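Sirna cell: how I set the two grippers after changing the finger pads

This page is for people who must look after a small two-arm cell and did not build it. I take care of one at Brovside, and I wrote these steps after I did the job badly two times. The arms are named left and right, as you stand at the aluminum rail.

## Before you start

- Press the stop button and check that both arms lose torque. Support the elbow with your hand, it falls quicker than you expect.
- Clean the table with a dry cloth. Do not use alcohol on the marbled sheet, it makes dull spots.
- Take the 2.5 mm hex key and the service sheet from Trudden. On my copy the gripper settings are in table 44.

## Step 1. Set the open position

Loosen the two screws of each finger, push the finger outward until it stops, and tighten again. Then power on the arm and send the open command. In the controller the open value should read 1,998. If you get a number much lower, the finger is one tooth wrong on the rack and you have to take it out again.

Do the left arm completely and after it the right arm. I tried to do them together and I mixed the screws, which have different lengths.

## Step 2. Check with a small part

A big block will hide a bad alignment, so use something small and smooth. I use a wireless earbud with a stem. Put it flat on the table and bring the open gripper over it slowly, with the wrist camera view on the monitor.

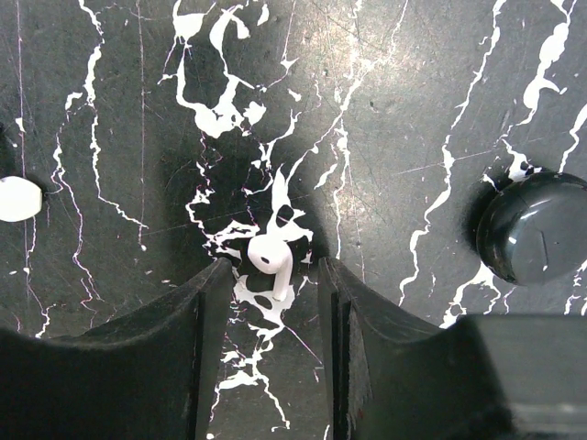 The gap between the fingers must point at the part before you go down. If it points to the side, correct the wrist rotation first and only then the base. Many people start with the base, and then they chase the error in a circle.

Look also at how high the fingers stand in the view, left against right. When one is clearly higher, its screws were tightened with the finger tilted. Close the gripper slowly, at speed 300, and watch if the part turns. A small turn is normal. If the part jumps away, one finger arrives before the other, so go back to Step 1.

## Step 3. Check the two arms together

Now bring both grippers to the middle of the table, close to each other but without touching. Keep one hand near the red button during this step.

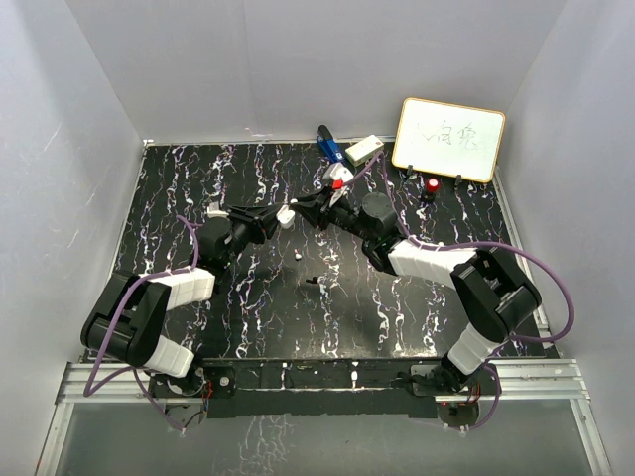

*Photo: Hofstetter workshop notes, used with permission*

Follow each cable with your eyes from the base to the wrist. The loop at the elbow must stay free when the arm reaches in. A cable that is too tight pulls the wrist a little, and the gripper will be wrong only in this position, so you can lose a whole afternoon to find it. I lost one in April.

If the controller shows error 403, the arms are closer than the limit allows. Move the right one back, clear the error and approach again with smaller steps.

## Step 4. Save

Save the values under a new name and keep the old file. Write the date on the service sheet, then run the normal pick program one time at low speed before you leave the cell to other people.

Last changed: 12 December 2021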